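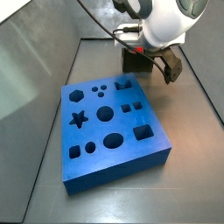

Figure 1. The blue foam block on the gray tabletop, with its cutouts facing up.

Shape Sorting in Foam: Project Report
Itzel Ayala
September 21, 2025

I picked the foam block for my design project because I loved shape sorters as a kid and wanted to know what makes one hole easy and another one a total pain. Turns out I had plenty to say about the star!

The block has thirteen cavities, and they're a pretty mixed bunch. There's a hexagon, a five-pointed star, a wide oval, a big circle, and squares in more than one size. My favorite is the notched one along the back edge, which I kept calling the crown in my notes (my lab partner called it the bathtub, so take your pick).

In July I made a set of loose pieces to match and asked classmates at Zukbridge to fit them in, one at a time, with a stopwatch running. I ended up with 88 timed tries. I threw out 49 of them — my first star piece was cut too fat and kept jamming, and I didn't want that messing up everything else. So the results below come from the other 39.

The big circle was the quickest by far. You can't turn a circle the wrong way, so people just dropped it in and moved on. The hexagon went well too, even for people who hardly looked at it. The crown was slow! Almost everyone tried it backward first, and one person spent 58 seconds on it before asking if I'd cut it wrong (I hadn't).

The small squares surprised me. Two of them are side by side and the corners are softly rounded, so people would hover between them trying to decide.

If I did this again I'd sand all my pieces the same way and test each one myself before inviting anybody over. I'd also like to try it with eyes closed, going by touch only — the three little round holes in a triangle would make a good starting landmark for that.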